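Sonside Extends Loaner Laptop Program to Gukville Offices

GUKVILLE, 26 January 2026. Sonside will add 200 laptops to its loaner pool for small offices in the Gukville area.

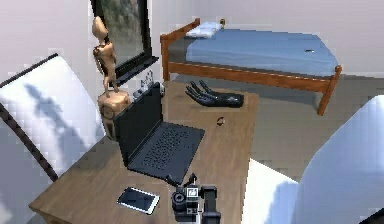
A subscriber at Leblanc asked whether the five-day loan limit would stay in place, noting that most board-level repairs run longer than that. The limit will be raised to 11 days on all new contracts. Existing contracts move to the new term in May.

Loaners are issued with a clean system image and an encrypted drive. Drives are wiped on return and logged by serial number. Pickup and return are handled at the Wusari service counter. Offices with more than 40 covered machines may hold spare units on site under a separate agreement.

Monthly rates are unchanged. Accidental damage to a loaner is billed at the repair rate listed in the contract.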